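Trisau 저마찰 회전축 스탠드
중력 바퀴, 자석 모터, 관성 바퀴 실험용

제조: Nasska
보유 색상: 무광 회색

불균형 바퀴나 자석 바퀴를 만들어 본 분들은 대개 축받침에서 먼저 막힙니다. 바퀴를 아무리 정성껏 깎아도 축이 뻑뻑하면 감속 곡선이 베어링 마찰에 묻혀 버리고, 설계를 바꾼 효과인지 윤활유가 마른 탓인지 구별이 안 됩니다. Trisau는 이 부분만 따로 해결하려고 만든 스탠드입니다. 바퀴는 들어 있지 않습니다.

축은 양쪽 지지대의 홈에 위에서 내려놓는 방식입니다. 공구 없이 바퀴를 들어내 추를 옮기고 다시 걸 수 있습니다. 베어링은 세라믹 볼이며 출고할 때 그리스를 넣지 않습니다. 그리스를 넣으면 수명은 늘지만 저속에서 저항이 커지므로 권하지 않습니다.

사양
축 지름: 8mm
장착 가능한 바퀴 지름: 최대 400mm
허용 하중: 2,000g(바퀴와 추 합계)
수평 조절: 나사식 다리 네 개
회전 감지: 광학식, 바퀴 테두리에 반사 테이프 부착
출력: 시간과 각도를 텍스트 파일로 저장

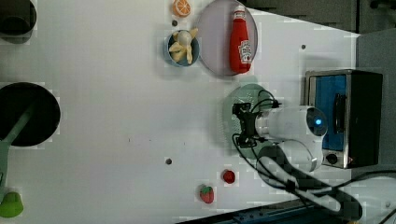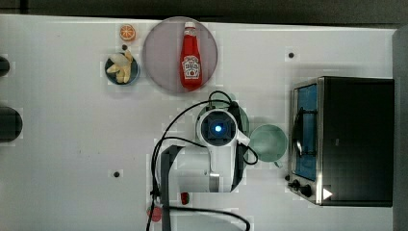
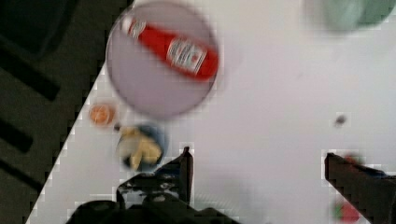 추의 위치는 바퀴 중심에서 추의 무게중심까지 잰 거리로 기록하십시오. 추의 겉모양 한가운데를 기준으로 재는 분이 많은데, 좌우가 다른 물건에서는 오차가 큽니다. 사진에서 둥근 접시 위에 누워 있는 빨간 케첩병을 추로 쓴다고 하면, 뚜껑 쪽과 바닥 쪽의 모양이 다르니 병 길이의 절반 지점을 무게중심으로 잡을 수 없습니다. 자나 연필 위에 올려 균형이 잡히는 지점을 찾아 표시한 다음 그 점까지 재면 됩니다. 움직이는 추를 쓰는 바퀴라면 추가 양 끝에 닿았을 때의 거리를 둘 다 적어 두십시오.

설치
1. 스탠드를 단단한 탁자에 놓고 동봉한 수준기로 수평을 맞춥니다.
2. 빈 바퀴를 걸고 손을 뗍니다. 한쪽이 늘 아래로 내려가면 보정용 나사로 균형을 잡습니다.
3. 추를 달기 전에 빈 바퀴의 감속을 먼저 기록합니다. 이 기록이 없으면 나중 결과와 비교할 대상이 없습니다.
4. 같은 조건으로 시계 방향과 반시계 방향을 모두 측정합니다.

자석 바퀴를 시험할 때는 지지대에서 감지부를 떼어 별도 받침에 세우는 것이 좋습니다. 지지대는 알루미늄이라 자석에 붙지 않지만, 강한 자석이 가까이 지나가면 와전류 때문에 바퀴가 느려집니다. 연장 지지대(별매)를 쓰면 바퀴와 지지대 사이를 40mm 더 벌릴 수 있습니다.

이 제품은 측정 장치입니다. 영구기관의 작동을 보증하거나 입증하는 용도로 판매하지 않으며, 측정 결과의 해석은 사용자에게 있습니다.

구성품
스탠드 본체, 축, 광학 감지부, 반사 테이프, 수준기, 보정용 나사, 한글 설명서

자주 받는 문의
나무 바퀴도 되는지: 됩니다. 다만 습도에 따라 휘므로 측정하는 날마다 균형을 다시 잡으십시오.
축을 더 굵은 것으로 바꿀 수 있는지: 안 됩니다. 굵은 축용은 Marsden 받침대를 보십시오.
세워서 쓸 수 있는지: 수평축 전용입니다.

배송과 수리
재고가 있으면 주문 다음 날 출고합니다. 연장 지지대는 10월에 다시 들어옵니다. 베어링은 낱개로 팔며 직접 교체할 수 있습니다. 감지부 고장은 Multow 수리 창구로 보내 주십시오. 설명서 내용에 관한 문의는 작성자인 Jeptoo Laizer 앞으로 남기시면 됩니다.

설명서 개정: 2018년 8월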